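Darkura Low Vision Program, progress report to Nosus, 9th May

Screening continued at both sites. Of 260 adults invited, 100 have completed the reading test and received a prescription. Johanna Kofler has revised the follow-up form to record hours of wear per day. 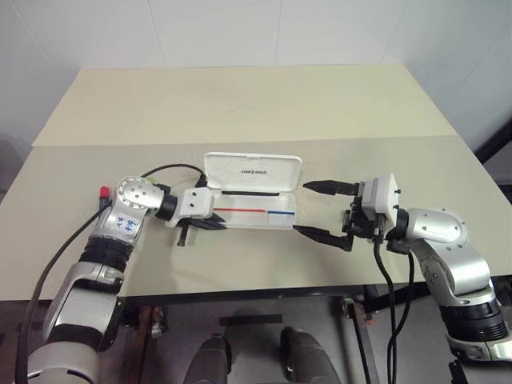

Fig. 1. Eyeglasses case, white, open.

Delivery of lenses from Zosa is 2 weeks behind schedule. The order of 500 cleaning cloths is complete. Follow-up visits start in June under Hatice Eren. No change to the budget is requested.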